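2018年1月29日更新，按 Zutetti 新版界面重写了一遍，旧版截图全删了，对不上号的别再问旧版。

# Zutetti 聊天记录搬到新手机，带图片带语音，一步步来

先说适用范围。安卓搬安卓，苹果搬苹果，都行。安卓搬苹果只能搬文字，图片语音过不去，官方就这样，没办法，最后一节有个凑合的办法。

赶时间的直接跳到「第二步」。但是我建议看一眼第一步，评论里出问题的，一大半都是第一步没做。

## 动手之前

要准备的东西：

- 旧手机，能开机，能登录 Zutetti。只剩新手机的这篇帮不了你
- 新手机，先装好 Zutetti，**先别登录**
- 两台都连同一个 WiFi
- 两台都插着电
- 绑定的手机号能收短信

重点是第二条。新手机一登录，旧手机就会被踢下线，踢下线之后旧手机的「导出」是灰的，点不了。想再用就得在旧手机重新登录、重新收验证码，一天只给收 3 次，用完了等第二天。我自己就栽在这上面，白等一晚上。

密码要是忘了，趁旧手机还在线赶紧改。我 → 设置 → 账号安全 → 修改密码。旧手机上改不用输旧密码，输短信码就行。

## 第一步：先瘦身

聊天记录越大，中途断的可能就越大。所以先删一轮没用的。

路径：我 → 设置 → 通用 → 存储空间 → 聊天数据

会出来一个列表，按占用大小从大到小排。最上面的基本都是群。我那台排第一的是个团购群，占了 186 MB，里面全是别人转的小视频，一条都没看过。

怎么删：

1. 点进那个群
2. 上面有「图片」「视频」「文件」「语音」四个标签，先点「视频」
3. 右上角「选择」→ 全选 → 删除
4. 弹窗问你是不是连消息一起删，**选「仅删除文件」**

第 4 步别点快了。默认高亮的是「全部删除」，手一滑文字也没了，没有回收站。这个设计我吐槽过好几次了，还是没改。

贴纸不用管。贴纸跟着帐号走，新手机登录之后自己会下回来，占不了多少地方。买过的付费贴纸也在，去「贴纸商店 → 我的 → 恢复购买」点一下就出来。

公众频道的消息也不用搬，登录后会重新拉。列表里前面带小喇叭图标的就是频道，直接清。

清完之后退回上一页，点「清理缓存」。转圈转完，把 App 彻底划掉再打开，不然显示的大小还是旧的。

## 第二步：旧手机导出

路径：我 → 设置 → 聊天 → 备份与迁移 → 迁移到新设备

进去有两个选项：

- **全部聊天**：字面意思
- **选择聊天**：自己勾

能用「选择聊天」就用这个。我只勾了 11 个会话，家里人、几个常聊的、两个工作群，其他的说实话搬过去也不会再翻。全部搬的话时间很长，中间手机还不能锁屏。

勾的时候注意，列表默认只显示最近三个月有消息的会话。更早的要拉到最底下，点那行很小的灰字「显示更早的聊天」。很多人说「我和谁谁的记录不见了」，多半是这里没点。

归档过的聊天也不在这个列表里。要先去聊天主页，往下拉，出现「已归档」，点进去，左滑取消归档，再回来勾。麻烦，但是只有这条路。

勾好之后点「下一步」，旧手机屏幕上会出一个二维码。**停在这一页别动。** 二维码过一阵会自己刷新，正常的，不用重来。

屏幕亮度调高一点，暗了不好扫。夜间模式最好关掉，我这边开着夜间模式怎么都扫不上，关了一下就好。

## 第三步：新手机接收

现在才轮到新手机登录。

打开 Zutetti，在欢迎页**不要点「登录」**，点下面那行「从旧设备迁移」。位置很低，小屏手机要往上滑才看得到。

1. 点「从旧设备迁移」
2. 允许使用相机、允许访问存储，两个都得给
3. 扫旧手机上的二维码
4. 旧手机弹「是否允许迁移」，点允许
5. 新手机收验证码，填进去
6. 开始传

传的时候两台手机放近一点，屏幕都别锁，也别切出去。安卓省电模式要关，不然后台给你掐掉。接电话也会断，可以先开勿扰。不要开飞行模式，WiFi 会跟着没。
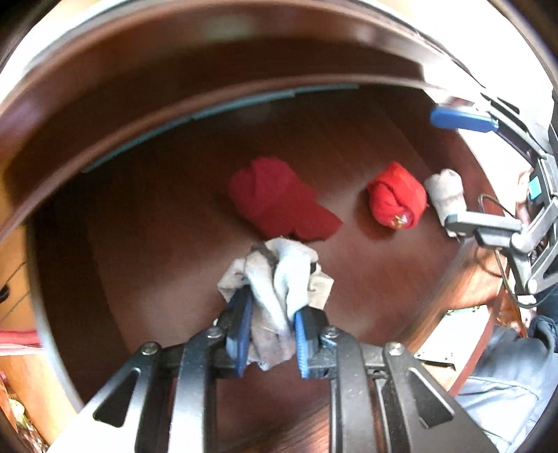 *卷好的红袜子、白袜子，还有一块皱着的灰布*

我那次传了 20 分钟，WiFi 一般般，仅供参考。进度条不太准，会在最后那一小段停很久，那是在写数据库，别以为死机了去强退。强退的后果就是从头再来。

传完新手机会自己重启一次 App，然后进主页。先别急着聊天，等顶上「正在整理消息」那行字消失。没消失之前搜索是搜不全的。

## 第四步：检查

旧手机先留着，别急着恢复出厂。按下面过一遍：

- 随便挑几个会话，拉到最上面，看最早一条日期跟旧手机是不是一样
- 点开几张老图，能放大看原图，不是糊的缩略图
- 放一条老语音，有声音
- 看看群公告、置顶还在不在（置顶一般会丢，自己重新置顶）
- 搜一个冷门的词，两台结果对比一下

图是糊的，说明导出的时候只带了缩略图。回旧手机，备份与迁移那一页右上角有个齿轮，里面「包含原图」打开，重新搬一遍。重复的消息会自动合并，不会出来两份，这点做得还可以。

通知声音、聊天背景、字体大小这些都不会跟过来，要重新设。黑名单会跟过来。

## 传到一半断了怎么办

按顺序试：

**先看 WiFi。** 有些路由器默认开了「设备隔离」，同一个 WiFi 下的手机互相看不见，扫码能扫上，一传就断。Nakamura 的路由器就是，后台 → 无线设置 → 高级 → 「终端隔离」取消勾选，保存，路由器会重启。公司和酒店的 WiFi 基本都有隔离，又改不了，别在那折腾。

**用热点。** 旧手机开热点，新手机连上来。流量不走外网，不花钱，但保险起见把移动数据关掉再开热点。个别机型关了数据就开不了热点，那就开着吧，盯一下流量。

**看新手机空间。** 剩余空间至少要有导出大小的两倍，因为它是先收一个包再解开。空间不够不会提示你，直接报「网络异常」，很坑。

**错误码 E-3。** 两边版本不一样。都更新到最新。应用商店没推送的话去官网下安装包。

**一直「等待对方确认」。** 旧手机的弹窗没弹出来。下拉通知栏看看，可能躲在那里。没有的话旧手机退回上一页，重新出二维码。

试完还不行，换下面的办法。

## 备用办法：走云盘

慢，但是稳。思路是旧手机打一个加密包，丢云上，新手机再拉下来。

Zutetti 自己接了 Pitholm 云盘，免费空间够放文字和一部分图，视频多的放不下。

旧手机：

1. 备份与迁移 → 备份到云盘 → 绑定 Pitholm
2. 没帐号的现注册，邮箱就行
3. 设一个备份密码。**写在纸上。** 忘了就打不开了，客服也打不开
4. 「包含视频」关掉
5. 点「立即备份」，等

新手机：

1. 正常登录
2. 登录后会问「发现云端备份，是否恢复」，点恢复
3. 输备份密码
4. 等

如果没弹那个提示，不要开始聊天。一旦收发了新消息，恢复入口就被藏起来了，要卸载重装才会再出现。卸载重装，重新登录，一般就有了。

恢复完记得去 Pitholm 里把那个包删掉，占着空间，而且放着也不太放心。Pitholm 删完还要清一次回收站才算真的腾出来。

## 视频怎么办

单独弄。旧手机连电脑，装个 Grudik，免费版够用。

1. 旧手机打开 USB 调试（设置 → 关于手机 → 连点版本号，然后返回找「开发者选项」）
2. 插线，手机上点「允许」
3. Grudik 左边选「聊天应用媒体」
4. 找到 Zutetti，勾视频
5. 导出到电脑文件夹

出来的文件名是一长串数字，没有聊天对象的名字，只能按日期自己分。付费版可以按会话分文件夹，我没买，不清楚好不好用。

苹果手机 Grudik 读不到，要在聊天里一个一个长按存到相册，再从相册导。没找到更快的。有谁知道的留言说一声。

USB 调试用完记的关掉。

## 安卓搬苹果，凑合的办法

文字按上面的云盘办法走，能恢复。图片语音恢复不了，会显示成灰色方块。

重要的图：旧手机里新建一个只有自己的群（建群时随便拉一个人，建好再移出去，或者直接用「我的收藏」），把图批量转发进去。收藏里的东西存在服务器上，换什么手机都在。一次最多选九张，多的分几次。

语音可以先长按「转文字」，转完的文字会算作文字消息，能跟着走。普通话识别还行，方言就别指望了。

反过来苹果搬安卓也是一样，步骤不重复写了。

## 搬完之后旧手机要做的

准备卖掉或者给人的话：

- Zutetti 里：设置 → 账号安全 → 已登录设备，把旧手机移除
- 桌面版要重新扫码登录，顺手把不认识的电脑也移除
- 旧手机卸载 App，再恢复出厂设置
- 抽 SIM 卡，抽存储卡。存储卡里有个 Zutetti 文件夹，卸载不会带走它，自己删

自己留着当备用机的，建议放到三月份再清。新手机用一阵，确认没少东西再说。有人搬完当天就清了，过两天想找个合同，没有，勾会话的时候漏了，那就真没了。

## 几个常被问的

**搬的时候对方会知道吗？** 不会。

**撤回过的消息会回来吗？** 不会，本来就没存。

**阅后即焚的？** 不搬。

**换了手机号？** 先在旧手机上换绑新号，等换绑成功的短信到了，再搬。顺序不要反。

**双开的那个帐号能搬吗？** 双开的不行，「备份与迁移」点进去是空白。只能走云盘，而且要用另一个 Pitholm 帐号，用同一个会把前面的备份盖掉。

**平板算新设备吗？** 平板是当副设备登的，不会踢手机，也不能接收迁移。只同步登录之后的消息。

**搬完耗电很快？** 头一两天正常，后台在建搜索索引。插着电放一晚上就好了。

报错的留言请写清楚两台手机的型号、系统版本、App 版本，还有卡在第几步。只写「不行」的我没法回。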